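Rulomby Home Forum > Living Rooms > Storage and Tidying
Last updated: October

Baskets on the floor vs. everything inside the cabinet — help me settle this

mossy_kettle wrote:
OK so we have a carpeted living room that is not big, and one low wood piece in it that's supposed to hold everything. It's pale wood with black legs and it sits pretty close to the floor. My husband wants every single thing to go in there and for the floor to be bare. I want a plastic basket, maybe two, that we can just throw the day's junk into and deal with later. We've been having this same argument for 4 weeks now and I've decided strangers should vote.

The stuff we're talking about is chargers, the dog's brush, two kinds of tape (why), coloring books, the good scissors, the bad scissors, batteries that might be dead. Plus library books, which I lose constantly. I already own a white basket that I got for the laundry room and it's been living in the living room for a while. It does NOT match anything and I don't care much, but he does.

Where do you all put this stuff? And if you're a basket person, do you dump it out every night or what?

plinth_and_pine wrote:
Cabinet, all the way. A basket on the floor is a pile with walls. I had 3 of them at one point and I could not have told you what was in the bottom of any of them. When I finally emptied them I found a birthday card with a check in it from the year before.

What worked for us was shoeboxes inside the cabinet with the lids off. One for cords, one for kid stuff, one for tools. You don't have to buy anything.

dorsey_lane wrote:
Hard disagree with plinth! The basket gets used, and that's the whole reason to have one. My kids will throw something in an open basket from across the room. They will never, ever open a door, find the shoebox with the cords in it, and put the cord in there. I've tried it with labels. I've tried it with pictures on the labels. I tried bribing them, too.

The trick is to only have one and have it be kind of small. When it's full you have to deal with it, because there's nowhere else for anything to go. Ours gets emptied after dinner while somebody is running the dishwasher and it takes less time than finding the remote used to.

plinth_and_pine wrote:
And when you have people over?

dorsey_lane wrote:
I carry it to the bedroom like a normal person, lol. Try that with your shoeboxes.

Gediminas Toom wrote:
We went around and around on this too. I'm the tidy one at our house, so I understand your husband, but I lost and I'm fine with it now. My advice is to vacuum first and then pick the basket. I mean it — if you have carpet, the basket has to be something you're willing to lift every time you vacuum. I bought a big woven one, very nice looking, and it snagged on the carpet and shed little bits everywhere. A plain plastic one slides and wipes clean and you don't feel bad when somebody steps in it.

Also check the space under the cabinet. We have a Kaltach one with pretty short legs and I was sure a flat bin would fit underneath. It did not. Measure with the carpet pushed down, where the leg really sits.

mossy_kettle wrote:
Ooh, the carpet thing is a good point. The white one does slide. I can shove it along with my foot when my hands are full, which is most of the time.

So far that's two for the basket and one for the cabinet. I'm not telling him yet.

halfpast_nine wrote:
Can I vote for both? Things you touch every day go in the basket, things you touch once a month go in the cabinet. The dog brush is a basket thing. Batteries are a cabinet thing. Tape is a cabinet thing unless you have a kid who makes stuff, and then tape is a basket thing and you should just accept that.

My mother-in-law has an Ichikawa sideboard that is gorgeous and totally empty because she's scared of scratching the inside. Everything is in grocery bags next to it. So that's the other way this can go.

brackenridge wrote:
Nobody's asked about money yet so I will. If you end up needing a cabinet with drawers, don't spend more than $50 on bins and dividers before you've lived with it for a month. I did the whole matching set and then found out half of them were too tall for the drawers. They're in the garage holding paint rollers.

I'm with plinth on the basket, by the way. I can't relax with one in the room. I just look at it.

dorsey_lane wrote:
brackenridge, that sounds like a you thing, said with love!!

plinth_and_pine wrote:
It's a me thing too.

mossy_kettle wrote:
Ha, OK. You two can come live with my husband.

Update, kind of. I went with halfpast_nine's way because it's the only one we didn't fight about. Cords and batteries and the bad scissors are going in the cabinet (yes, in shoeboxes, thank you plinth). Dog brush, coloring books and library books get the white basket. The rule is it can't be fuller than the rim by bedtime. He's agreed to stop calling it "the bucket."

I'm still not sure about the color. The wood is so pale and then everything else on it is black, the legs and those skinny slots across the front, and then there's this bright white plastic thing. Would you get a black basket? Or something tan? Somebody at work said to spray paint it, and I think she was serious. Pictures from our living room, the wood piece and then the basket:
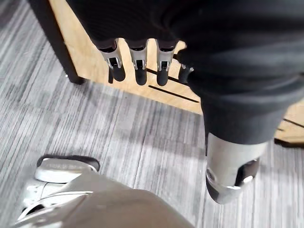
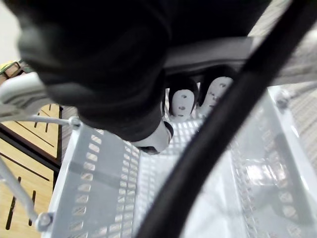 halfpast_nine wrote:
I like the pale wood! And I'd keep the white. Black will show every bit of dog hair and dust, ask me how I know. If it really bugs him, put it on the side of the couch he can't see from his chair.

Please don't spray paint it. It'll come off on the carpet and then you'll have a whole other thread.

Gediminas Toom wrote:
White is fine. With the black legs on the wood I could see black working too, but I wouldn't go buy one just for that. Do the slots on the front collect dust? Ours has a gap along the top of the doors and I go through it with an old toothbrush.

brackenridge wrote:
Tan. Or a lid. Has anybody considered a lid?

dorsey_lane wrote:
A lid is a door, brackenridge. They won't open it.

mossy_kettle wrote:
Gediminas — yes, dust, and I've been using the corner of a dryer sheet folded over. Toothbrush is smarter, I'll try that this weekend. Keeping the white one for now. If anybody knows how to get crayon off plastic, I'll take that too.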